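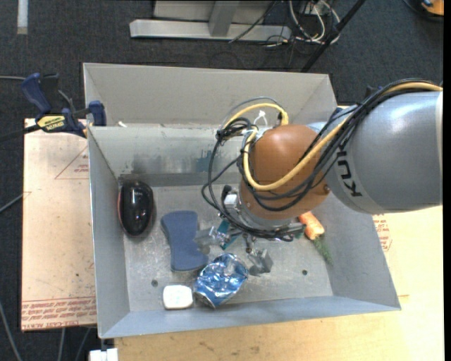

Rinse the can or don't bother keeping it, was Damilola Ugwu's position, and she held to it through most of an afternoon's talk on the subject of mixed household bins. A can with a film of drink left in it will mark everything it touches. In a closed container at room temperature the sugar goes tacky within hours and then holds dust, lint and hair.

The mixed bin is the least studied container in the house. Kitchens have cutlery trays and pantries have labelled jars, but most homes also keep one large open vessel for whatever has no fixed place. It sits in the laundry or the garage. It takes in soap, sponges, empties, cables and dead computer parts at the same rate, and it is emptied when it is full.

The first decision is the container itself. Metal suits the job better than most plastics. It tolerates hot water and a stiff brush, and it doesn't take up odour. Its drawbacks are weight, noise and the scuffing of the base, where grey dirt lodges in the scratches and resists a wipe. A scuffed floor can be cleaned with a paste of bicarbonate of soda and water, left for 35 minutes and rinsed. Steel wool will shift the dirt faster and leave a new set of scratches in its place.

Shape matters too. A rectangular bin with a flat floor lets small items lie in a single layer, where they can be seen. A deep, narrow one stacks them, and the item at the bottom is forgotten. Wollberg, whose storage range is sold mainly to workshops, makes a wide steel bin rated to 40 kilograms. The Grammont equivalent is lighter and has rolled edges, an advantage if the bin is to be lifted by hand. Neither comes with dividers.

Dividers are the second decision. The contents of a mixed bin fall into groups that do each other harm, and wet and dry is the first split to make. A sponge holds water long after it feels dry on the outside, and a sponge stored flat on metal dries from one face only. Stand it on its edge, or put a wire rack under it. Sponges with a narrowed waist are easy to grip but crease at that point, and the crease is where they tear first.

Bar soap belongs on its own. Left on a bare metal floor it softens underneath, sticks, and leaves a ring that has to be scraped. A slotted dish costs very little. The small guest-size bars soften faster for their weight than full-size ones, having more surface for the same amount of soap.

Electronics should not be in the bin at all, and almost always are. A computer mouse will survive a dry drawer for years, but it will not survive a week beside a damp sponge. If one has to stay, take out any batteries and seal it in a zip bag. Glossy cases show every scratch, and loose metal is what puts them there. A soft cloth, barely damp, will remove fingerprints.

Then there are the empties. A crushed aluminium can takes up less room than a whole one, but the folds can split and leave sharp edges, which will open a sponge or a finger without difficulty. Some depots also prefer cans uncrushed, and it is worth asking before a bag is filled. Cans should leave the bin daily. They are the one item in it that is certain to be going somewhere else.

Ugwu's own figures came from a log she kept over a single February. She recorded 1045 items passing through the bin in a shared house, of which over 400 were packaging that could have gone straight to recycling. Her remedy was a second container, placed closer to the door than the first. She chose a Hurnix tub with a lid and later swapped it for an open one by Akpan, after the lid was found propped against the wall most mornings.

The maintenance schedule is short. Empty the bin completely once a week. Tip it over a sheet so that small parts are caught. Wash the floor and the four corners with hot water and dish soap, rinse, and dry with a towel. Return only the items that are dry to the touch on every side, and put the heavy ones in first, along the walls.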